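Nandholm Publishes Setup and Care Routine for Its Tinus Grain-Handling Cell

Written procedure covers fingertip checks, table layout, cleanup between runs and repair of worn parts

FANDACH, January – Nandholm today released the full setup and maintenance routine for Tinus, the tabletop cell it uses to test how a two-fingered gripper handles spoons, bowls and dry grain. The routine is free to download and is meant for small labs and workshops that run a similar cell with one or two operators.

Tinus is a single arm working over a light-colored table with a white cloth hung behind it. The objects are ordinary kitchen items. Nandholm says most of the lost time on the cell came from small things: a tray put back in a different spot, grit on a fingertip, a loose screw at the base of a finger.

"We had a good manual for the arm and nothing for the table," said Anneliese Baumgart, who runs the cell at Nandholm. "People were setting it up from memory. Two operators would do it two different ways and then we'd spend the afternoon looking for a fault in the software."

The routine starts with the gripper. The operator closes the fingers on a slim handle and holds it upright, clear of the tray, then looks at the wrist camera view. The handle should stay between the fingers without turning. If it rolls or leans, the operator opens the gripper, wipes both inner faces with a dry cloth and tries again. Surface wear on the orange finger parts is acceptable. A loose or split tip is not, and the finger comes off for repair.

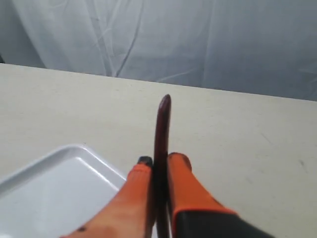 Table Layout

Once the gripper passes, the table is set. The tray goes down first, turned at an angle to the table edge. The bowl stands beside its right-hand rim, filled almost to the top, and the spoon lies in front with its handle pointing away from the tray. The wrist camera is checked last, with the arm in its rest position and out of the way.

Operators save one view of the finished layout at the start of each shift and compare later setups against it. A shift is 14 runs. Grain on the tabletop is allowed during a shift as long as the inside of the tray is clear of anything that could lift a corner of the spoon.
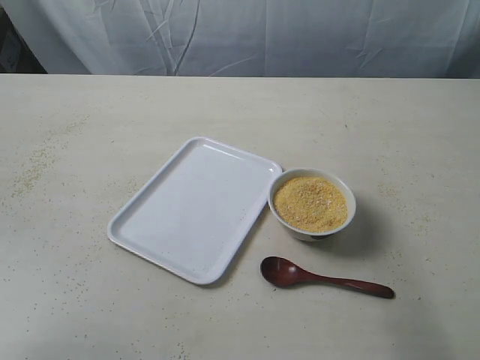 Reading time: 4 minutes

The backdrop gets less attention than the table but is part of the same check. Creases in the cloth can stay. The cloth must reach the back edge of the table along the working area, and it must not be moved in the middle of a shift. If it has to come down for washing, the camera check is repeated from the beginning.

Cleanup and Fingertip Care

Spilled grain is the main upkeep job on Tinus. Fine particles work their way into the gap between the fingers and collect near the base, where they can keep the gripper from closing fully. The routine calls for a stop every 10 runs. The arm is brought down slowly until the fingertips are close to the tabletop, and the operator compares the height of the two tips.
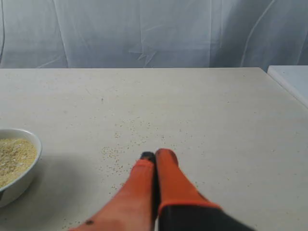 If one tip sits higher than the other, the finger screws are loosened, the fingers are closed under light pressure and the screws are tightened again, a quarter turn at a time on alternating sides. Operators should not bend a finger into line by hand. Nandholm cracked two fingers that way before the step was written down.

Cleaning is done with the arm powered off. A soft brush is used on the fingers, working from the base toward the tips, and then a hand vacuum on the table. Compressed air is not to be used, as it drives grain into the joint. The black tips are wiped with a damp cloth and left to dry before the next run.

Utensils can be left in the tray while the fingers are being checked. The area in front of the tips is the part that matters, and the operator should be able to see both tips touching the surface before signing the sheet.

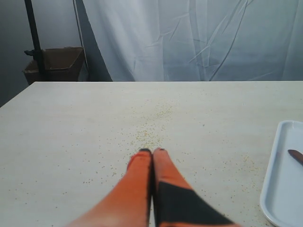

The sheet itself is one page. It has a line for the tip check, a line for the gap between the fingers, a line for the camera and a space for notes. Baumgart said the notes turned out to be the useful part. The log for Tinus now holds 3698 runs, and 105 of them carry a note about the gripper.

"Most of those notes are a few words long," Baumgart said. "Left tip loose. Grain in the joint. You read ten of them in a row and you know which part to order."

Replacement fingers are fitted as a pair, even when only one is damaged. The old pair is kept in a labeled bag until the new one has finished a full shift. The procedure also lists the tools needed, all of which fit in a small case stored under the table.

Serrano, which runs a cell of the same type, tested the draft with its own operators and asked for two changes. The cable check was moved ahead of the gripper check, and the instructions for powering off were put on the first page. Both are in the released version.

The Tinus setup and care routine is available now from Nandholm in English. A version for cells with two arms is in preparation.

Press contact: Anneliese Baumgart, Nandholm, Fandach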